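Two weeks with the Wovden push kit

3 August 2026

I have had the Wovden tabletop kit on loan since the middle of last month and it goes back tomorrow, so I want to write this up before I forget the details. Diarmuid Kavanagh asked me to look at it for the evening course. He wants to know if it will do for beginners who have never programmed an arm. I think it will, with some reservations about the software.

What you get is a bracket, a straight black rod that goes on the end of the arm, a set of plastic shape blocks and a year of Phelan, the program that runs it all. The arm is extra. We used our own, which Wovden supports, and fitting the bracket took me 20 minutes with the manual open. The manual is good. Whoever wrote it has plainly fitted one.

The idea is that the arm only pushes. You type in something like "move the red star next to the blue cube" and it works out where to put the rod and which way to slide. There is no grasping, and I was glad of that. Students spend half a term on grippers and get very little else done. Pushing looks easy and then you find that a block turns when you didn't want it to, and you have something worth talking about in class. 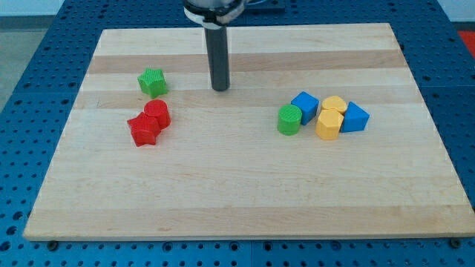 The blocks are the part of the kit I liked best. They are matt, they are a sensible size for pushing, and the four colours are strong enough that Phelan never lost one on me, even with the blinds up. The shapes matter more than I had expected. A cylinder goes more or less where you send it. The stars are awkward, and one pressed up against a cylinder of the same colour, like the two red ones there, is about as hard as I could make it. I asked for that pair to be separated 11 times and it managed it on 5. Moving the yellow hexagon away from the blue triangle gave much less bother.

You have to supply your own surface. Wovden sell a mat but I didn't order it. I used a striped wooden board on top of our blue pegboard table and it did the job well. I had wondered if the stripes in the wood would upset the vision and they didn't. Keep it clean though. A bit of dust under a block is enough to send it off sideways.

Now the software. Phelan is fine once it is running, but calibration has to be done again every time you restart, and on 2 mornings it stopped near the end and made me begin from scratch. The error message was a number. I wrote to support and had a reply the same day from Nuala Ó Flaithearta, who told me what the number meant and said a fix is due in January. That is a long wait for people paying full price.

I also tried the Ridell kit last year. It is cheaper and the arm comes in the box, but the blocks are all cubes and you outgrow it quickly. If you already own an arm I would go for the Wovden - if you don't, add up the whole cost first.

Diarmuid has the quote. I will post the calibration notes separately when I have tidied them.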